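The grippers began life on a shared bench, and we have kept them simple enough that a patient neighbour with a free weekend could put one together. For our trials we chose a bed and a bit of blue cloth. 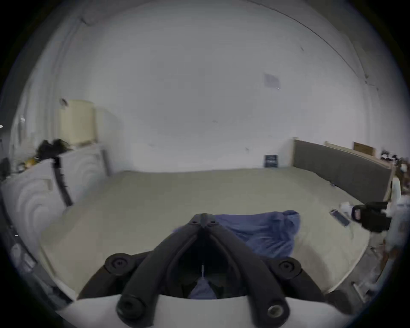

Figure 3a. Gripper over the sheet, cloth just past the tip.

Zulmira Sampaio rebuilt the linkage three times in December, bless her, before we were happy with the bolts.
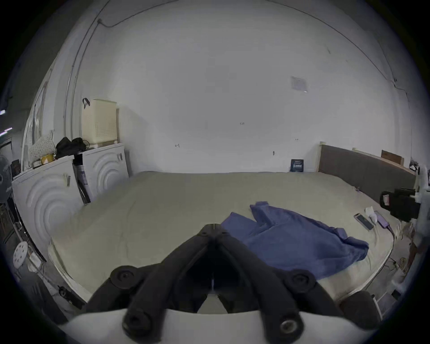 Figure 3b. Fingers together, cloth to the right of the tip.

We'd dearly love to log 3000 grasps before changing the finger shape again. 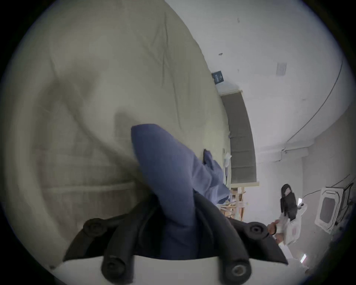
Soft cloth is hard on a home-built finger, and Henrique Pacheco and I argued over pad thickness for longer than I care to admit. A garment bunched between the fingers, like the blue one on the cream duvet, hides its own edges, so we label the grasp by hand. 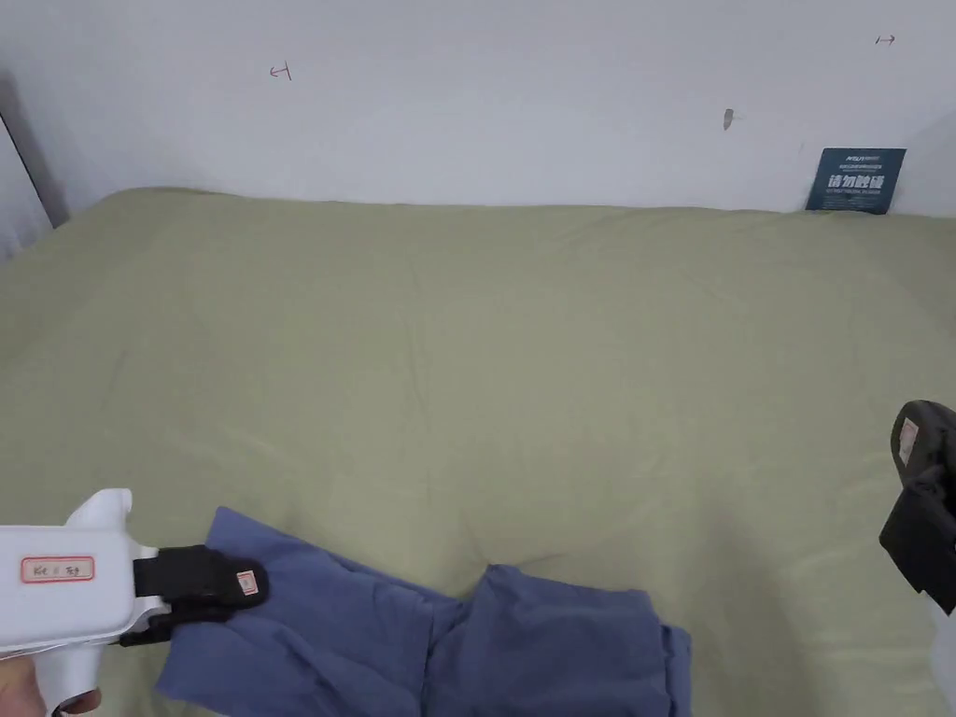 Aníbal Seixas would prefer that we finish 1000 folds with one pad before anyone touches the files again, and he asked for the bolt sizes to go in the appendix.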